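January, just after breakfast

I promised myself I'd write up the hives properly this winter, so I've pulled the chair over to the stove and here I am. Cold morning, but bright, and I walked up to Quintela with my scarf over my nose to heft the boxes. All 11 colonies feel heavy enough, bless them! I put my ear to the old one by the wall and heard that low, sleepy hum — I could have stood there until lunch.

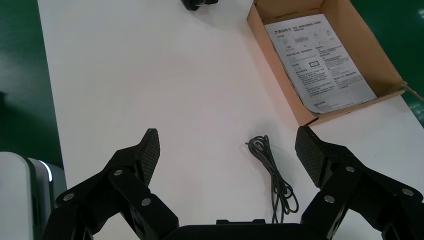
Afternoon

Henrique Pacheco came by with a bag of walnuts and stayed two hours (he always means to stay ten minutes). We talked about fondant, and whether the heather up at Drurnow is worth the drive. He says yes, I say my back says no. I gave him 16 jars of the dark chestnut honey for his sister's shop and felt a little sorry to see them go.

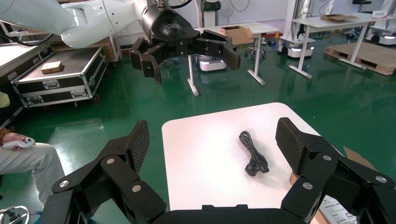
Evening

Melted down the last of the cappings in the big pot, and the whole kitchen smells of wax and summer. I must call Florêncio Rocha about new frames before he sells out again. Early bed, I think, with toast and a good thick spoonful from the open jar.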